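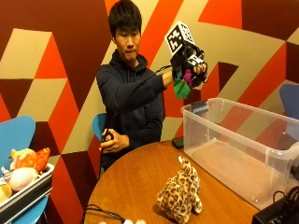
Sorting soft toys at the Bremside site, with the marker cube mounted on the hand rig.

Progress report to the Najafi fund, period ending September
Project: Briltdale – learning to handle soft things from human hands

We're very pleased with where this period has taken us. The main goal was to find out if a robot can learn to pick up and put away soft objects from recordings of people doing it, with no robot in the room during recording. We now have a clear first result, and it is a good one.

Recording
We set out to collect 400 usable takes and ended with 396, out of 559 recorded. Each take is one person wearing the hand rig and moving plush toys into a clear plastic bin. The cube printed with black-and-white patterns gives us the position and tilt of the hand, and the sensors on the rig tell us how the fingers close. Most of the takes we threw out came from the first weeks, when the cube kept turning away from the fixed camera as people reached across the table. We moved the camera higher and asked people to start with the hand raised, and the loss rate dropped a lot after that.

We recorded at 4 sites, Bremside being the busiest. Tables, chairs and walls were left as we found them. That was a choice we argued over, and I'm glad we made it – the busy backgrounds have made the trained model much less fussy about where it works.

Results so far
We trained two versions of the model. One saw only the path of the hand, and the other saw the path plus the finger data. On the arm in the Clurimthorpe lab we gave each version 40 tries with toys it had never seen. The path-only version got 19 toys into the bin. The version with finger data got 31! We had hoped for a gain, but a gap that size on a first run had the whole team crowding around the bench.

The failures are useful too. Long, floppy toys still cause trouble, mostly because the arm grabs one end and the rest catches on the rim of the bin. Small round ones get squeezed out of the grip. People seem to fix both problems with a small turn of the wrist just before letting go, and our model smooths that turn away. We think we can get it back by sampling the hand position more often near the release.

Spending and next steps
Spending is on plan, apart from extra cable and straps for the rig, which came out of the small parts line. Next period we will rerun the test with the faster sampling, add cloth items such as socks and hand towels, and start on a lighter mount for the cube. Several wearers told us their wrist got tired toward the end of a session.

The trimmed takes and our labeling notes are ready to share with your reviewers whenever they want them.

Briltdale project office, Clurimthorpe | Contact us | Back to top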